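2024-04-11

Back on the two-arm cell after a week of other people's problems. The Zemdale people still say the drift on the right arm is a calibration matter. I don't believe it. I have run their calibration routine twice since March and both times it came back clean, and both times the tongs were off again by the afternoon.

So today I left the software alone and went over the cables. The left one is tied down properly along the forearm all the way to the wrist. The right one hangs past the elbow and goes off to the side, and my guess is that it tugs on the joint whenever the arm folds back toward the middle. A guess, no more. I logged position error over 40 lifts with the cable as it was, fried food and tongs and all, before touching anything.

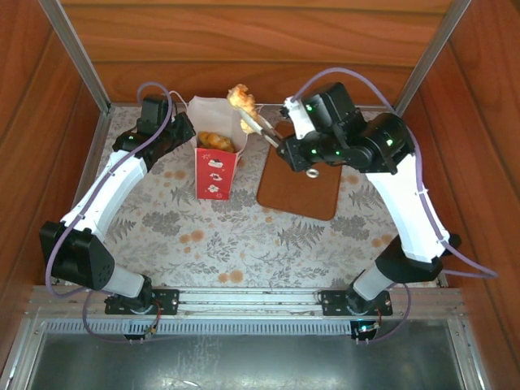 *Right arm on a lift, cable not yet re-tied.*

Result: error crept up over the run, worst on the last few. Then I put in two ties, left a slack loop at the elbow, and did another 40. Better. Not gone. I have seen "better" on this cell before and it lasted until the next morning, so I am writing nothing in the Stomeck log until I have 400 lifts on the new routing.

Other things, while I was in there:

- Base bolts on the right bracket: one took a quarter turn. Marked it with paint.
- Left wrist: fine. Left it alone.
- Tongs wiped down. Grease gets into the grip and then everyone blames the controller.
- Cloth re-taped at the back. It had crept — I would still like a plain one, screwed down.

The maintenance sheet says to check cable strain every 126 hours. The counter was at 347 and I can find one check initialed. Zemdale's answer to this is a dashboard. I would settle for someone signing the sheet.

Tomorrow: start the long run early, stay near the stop button, look at the elbow connector if the numbers climb again.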